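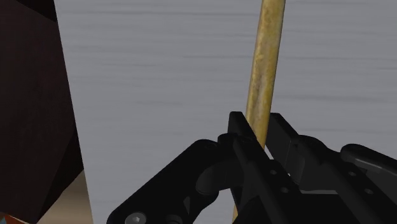

Section 3: Placing and setting up your Sarero home router

6 min read

You have unpacked the router, found the power adapter, and put the leaflet in a drawer where it will live until you move house. Good. Section 3 covers where the router goes, how to start it up, and how to give it a name your neighbors can read without blushing.

Before you start

You will need:

- the Sarero main unit
- its own power adapter (not the one from the old baby monitor, even if it fits)
- the short network cable
- the modem supplied by your internet company
- a phone or laptop
- the setup code printed on the underside of the unit

Write the setup code down now. Once the router is plugged in and pushed back against the wall, reading the underside calls for a mirror, a flashlight and a degree of flexibility few of us kept past school.

3.1 Choosing a spot

Most people put the router wherever the cable comes out of the wall, which was decided years ago by an installer who wanted his lunch. You may do the same. If the bedroom then gets no signal, come back to this page.

1. Stand in the room where you use the internet most. Be truthful. If it's the bathroom, the router doesn't care.
2. Look for a place between that room and the modem, at chest height or above.
3. Check for an outlet within reach of the adapter cord. Don't run the cord under a rug.
4. Keep the unit away from microwaves, fish tanks and large mirrors. Water and metal both eat signal.

CAUTION: Do not place the unit inside a closed metal box, a bread bin or an oven. The support desk would like it known that the oven is on this list for a reason.

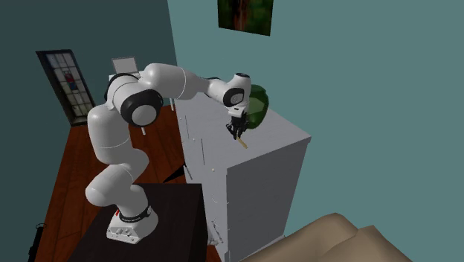
Height helps a wireless signal clear sofas, radiators and people, so a high shelf usually beats the floor. It should be flat and steady, with room for air to pass on every side of the unit. A tall cabinet like the one on the right is the kind of furniture to look for, provided you can get up there safely and are willing to find out how much dust you own. Take small items such as a thin wooden stick off any surface before you set the router down, as all four of its rubber feet need to sit flat. Then leave a hand's width between the unit and the wall.

NOTE: The cabinet should be fixed to the wall if it wobbles. A router weighs very little, but the person reaching for it does not.

3.2 Connecting the cables

1. Switch off the modem and unplug it from the outlet.
2. Wait a full minute. This will feel like a long time. Make toast.
3. Push one end of the network cable into the modem and the other into the blue socket on the Sarero. You should feel a click at both ends.
4. Plug in the modem and wait for its lights to settle.
5. Plug in the Sarero and press the power button once.

The status light will blink white, then amber, then white again. A steady white light means the router is ready. A steady amber light means it has power but no internet, and nine times out of ten the cable is in the wrong socket. Yes, we know you checked. Check again.

CAUTION: Do not hold the power button down to hurry things along. Holding it for more than six seconds erases all settings – including the ones you haven't made yet, which is a strange thing to lose but still costs you a restart.

3.3 Naming your network

1. On your phone, open the wireless settings and choose the network called IVSKA-3929.
2. Enter the setup code. You wrote it down. (If you didn't, see the mirror and flashlight, above.)
3. When the setup page opens, tap Name and type a new one.
4. Tap Password and choose something longer than your dog's name.
5. Tap Save. Your phone will drop off the network. Join again using the new name.

Names can have up to 33 characters. Spaces are allowed, but some older printers dislike them, and older printers dislike enough things already. If you reuse your previous network name and password, most of your devices will reconnect without being asked.

3.4 Checking the signal

Walk to the farthest room with your phone and open the Signal page. Anything above 77 will handle video. Lower numbers are fine for email, recipes and arguing with relatives.

If the number is poor, move the router a few feet and try again. Turn it so the logo faces the part of the house you use. Try it with the doors open and then closed, as you'd normally have them at 9 in the evening.

NOTE: Fully stocked bookcases block more signal than you'd expect. We don't suggest getting rid of the books.

If moving the unit makes no difference, you may need the Ivska extender, sold separately. Its setup is covered in Section 4, along with what to do if the two units refuse to recognize each other.

Text: Ildikó Katona. Checked on a very old printer by Ildikó Magyar.

33 shares | 6 comments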